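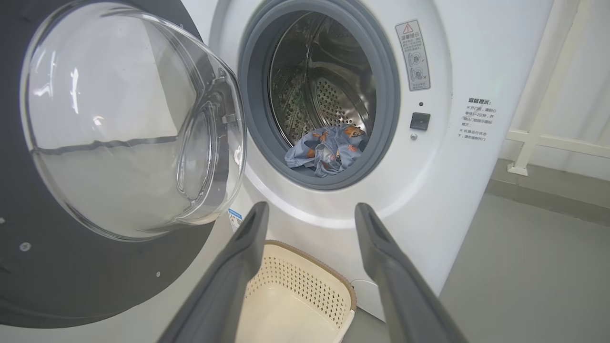 Laundry cell, October 23, 2025 - arm stalled at the drum

Well, that was a morning! Run 34 was going along nicely and then the wrist tripped on over-torque halfway into the reach, arm locked solid, brakes on. Sabina Mondal hit the e-stop anyway (good habit) and we backed it out by hand in freedrive.

Log says the left finger was 8 mm lower than planned, so I reckon it caught the rubber gasket. The planner still had the drum opening from the June calibration, and I moved the base 2 cm last week and never re-ran it. My fault, that one.

No tear in the gasket that I could feel. Fingertip pad is a bit scuffed, swapped it for a spare from the Drasadow box.

Wrist limit is down to 42 percent until we trust it again. Also, the label on the machine says to wait one to two minutes and check the lock light is off before opening - our script waits 34 seconds. Fixing that before anybody runs the door step again.

Recalibration next, then the blue kiddie thing again.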